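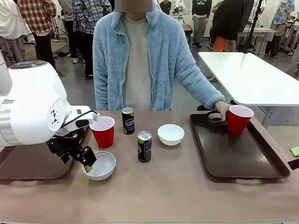

By the newsletter desk, Ulutcombe Social Club | June

12 shares | 3 comments

The trays are back in use for the summer tea and film nights, and we are asking everyone to help with laying up and clearing. Each table gets two brown trays, two white bowls, two red cups and a couple of cans. Pepsi has been the usual choice so far, but bring what you like.

Please carry things on the trays by the handles. The bowls chip when they are stacked with the cups on top, and we lost 9 of them over the winter that way. Replacements came from Sawatzky in Tonmont and the plain white ones are a near match for the old set.

Cups go back on the tray first, towards the corners, then the bowls in the middle. Cans go in the recycling crate by the side door once they are empty. Red cups are washed and used again, so do not throw them out. We have almost 200 in the store cupboard and would like to keep it that way.

Film nights hold 16 tables. Doors open at half past six and tables need to be clear by ten, when the hall is locked. If you can stay to wipe down the trays, put your name on the sheet in the kitchen.

Contact: the club office, Plulum Road, Ulutcombe
© Ulutcombe Social Club. All rights reserved.
Back to top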